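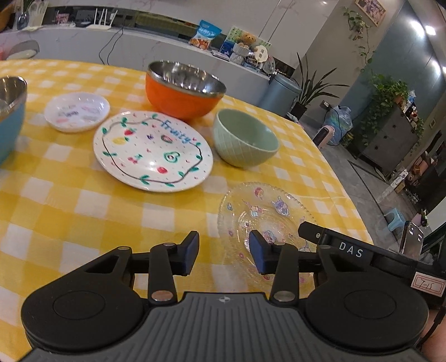

Frequently Asked Questions

I get a lot of the same emails about my Sunday-best table linens, so I finally wrote the answers down. If yours isn't in the list, write to me and I'll get to it (slowly, I sew for a living and the inbox loses).

What size tablecloth do I need for a round table?

Measure straight across the middle of the table, then add the drop twice. The drop is just how far you want the cloth to hang. I like 10 inches for everyday meals, so a 40-inch table gets a 60-inch cloth. Go longer if you're hiding ugly legs! I have very ugly legs on mine (the table's) and I went nearly to the floor.

Is gingham going to shrink?

If it's cotton, yes, a bit. I prewash everything before I cut it, so mine should hold up fine, but please don't run it through a boiling wash and then a hot dryer. Cool water, hang it up, iron it while it's still a little damp.

Can you match a cloth my grandmother had?

Maybe! Send me a photo in daylight and lay a ruler next to the checks. Heloísa Assunção mailed me a scrap of a kitchen cloth from 1958 and I got very close on the check size, though the color came out a touch brighter than hers. She said she'd just let the sun take care of that.

How do I get candle wax out?

Put the cloth in the freezer for an hour, snap off what you can, then iron the rest between two paper bags. Swap the bags when they get greasy. Red wax leaves a mark sometimes, and I've made my peace with a few pink spots.

What about curry, mustard, turmeric?

Oh, those. Rinse from the back with cold water, rub in dish soap, wash, then dry it outside in full sun. It can take two or three rounds. Don't put it in the dryer until the stain is gone.

Do you make napkins to go with it?

I do, in sets of six. They're 20 inches square with mitered corners, and I'm a bit vain about the corners.

How long does an order take?

About 28 days right now. June is my busy month with all the weddings, so order well ahead if you need something for then.

Can I send it back?

Standard sizes, sure, unwashed and within 3 weeks. Anything cut to your own measurements stays with you, so please measure twice. Janaína Damasceno measured her table with the leaf folded down and now owns a very nice cloth for half a table.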